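DUNPORT — Growers in the Alness drainage district got their first detailed look Thursday at a set of controlled drainage structures that will hold water in farm fields through the dry part of the season and release it ahead of planting and harvest.

The session, held at the Ivetti farm east of Dunport, covered the design of the structures, the operating schedule and the terms under which neighboring landowners can join. Aarne Pelkonen, the district's drainage engineer, led the program and took questions for most of the afternoon.

Controlled drainage uses a box set in line with the main tile outlet. Inside the box is a stack of removable boards. With all of the boards in place, water in the tile has to rise to the top of the stack before it can flow out, and the water table in the field upslope rises with it. With the boards pulled, the tile drains at its full depth in the usual way.

The Ivetti farm has 100 acres under the system, divided into management zones by elevation. Pelkonen said the zone lines were drawn from a ground survey and then adjusted to match the existing tile. The field is close to flat, with a gentle fall toward the Kong ditch on the south side, and that is the main reason it was picked.

"The first thing we look at is grade," Pelkonen said. "Every structure controls the water table back to a certain elevation and no farther. If the ground climbs quickly, you need another structure, and then another one above that. At some point the cost per acre gets away from you."

The main line on the farm is clay tile in its lower reach and corrugated plastic above. The clay was inspected by camera before work started, and two damaged sections near the outlet were dug up and replaced. A length of non-perforated pipe was then installed on both sides of each structure to keep water from working its way around the box through the backfill.

Backfill took longer than planned. The district's specification calls for it to be placed in shallow lifts and tamped by hand close to the box walls. Pelkonen said an early installation elsewhere in the district was filled with loose soil from a bucket, settled over the winter and had to be excavated and set again.
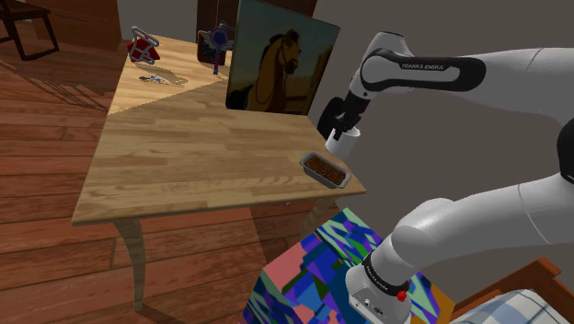

A framed painting of a horse stands on a wooden table.

The operating schedule presented Thursday divides the year into four periods. After harvest the boards go in to within 8 inches of the surface, and they stay there through the winter. They come out ahead of spring fieldwork, early enough for the soil to carry equipment. Once the crop is up and rooted, the boards are set again at a middle depth to hold back part of whatever rain arrives. Before harvest they are pulled a second time.

The winter setting accounts for most of the expected reduction in nitrate leaving the field, according to the district's summary. Nitrate moves with the water, and most of the yearly tile flow in the district takes place between harvest and planting. The summer setting is aimed at the crop and has less effect on the ditch.

Pelkonen cautioned growers against treating the summer setting as irrigation. The boards can hold water that falls on the field, he said, but in a long dry stretch the water table drops below tile depth whether the boards are in or out. Yield response will depend on the timing of rain, and the district is making no projection for it.

He also described the opposite case. A heavy rain on a field with the boards set high can leave roots standing in saturated soil, and the boards then need to be lowered promptly. A grower who farms ground a long drive from home should consider that before signing up, he said. Automated gates are sold for the purpose but are not part of the cost-share offer.

Several questions dealt with the effect on adjoining land. Under the agreement, no structure may raise the water table beneath a neighbor's field without written consent, and each design has to show the extent of influence on a map at the highest board setting. Where a shared main passes through more than one property, all of the owners upstream of the structure must sign. Roads are handled the same way, with the township as the signing party.

One grower asked whether roots would plug the tile if water were kept in it longer. Pelkonen said the district had not found that with corn or soybeans, but that willows and cottonwoods along a main are a problem under any kind of drainage and ought to be removed before a structure goes in.

Another asked about manure. The agreement bars application on a controlled field while the boards are at the winter setting and the tile is flowing. Growers who apply in the fall will have to finish before the boards go up, or leave them down and document the date.

Cost-share covers part of the structure, the non-perforated pipe and the excavation. Repairs to existing tile are not eligible, and neither is new lateral tile. The district will pay up to $2000 for each structure, with payment made after an inspection of the open trench. Work that has been covered before the inspector arrives will have to be uncovered at the owner's expense.

Participants must keep the system in operation for the full length of the agreement and record every board change, including the date, the zone and the new elevation. A paper log kept in the truck is acceptable. The records are turned in once a year and matched against flow readings taken at the outlets.

The Ivetti outlets are fitted with flow meters and automatic samplers. A nearby field with similar soil, farmed in the same rotation and drained without control, has the same equipment and will be used for comparison. Samples are combined by flow volume and collected for lab analysis after each significant rain. Pelkonen said the meters on both fields were running before any boards were set, so that the normal difference between the two could be established first.

Soils in the trial are mostly silt loam over a dense, slowly permeable layer. That layer limits how much held water is lost downward. The sandier ground on the north end of the district is a poorer fit, Pelkonen said, and applications from there will need a soil boring at each proposed site before they are ranked.

The district has received applications for 18 structures so far and has set no limit on the number that may be submitted. Ranking will be based on slope, the acreage controlled by each structure and the condition of the existing main. Fields that drain directly to the Kong ditch will be given extra points. Applications that are turned down in the first round can be carried over without being filed again.

Growers who do not have tile maps may still apply. The district has old installation drawings for part of the area, and staff can help locate mains with a probe once crops are off. Plans from the contractor who did the original work are preferred where they exist.

Applications are due at the Alness drainage district office in Dunport by the end of September. Design work on the approved sites will start after harvest, with installation to follow as soil conditions allow.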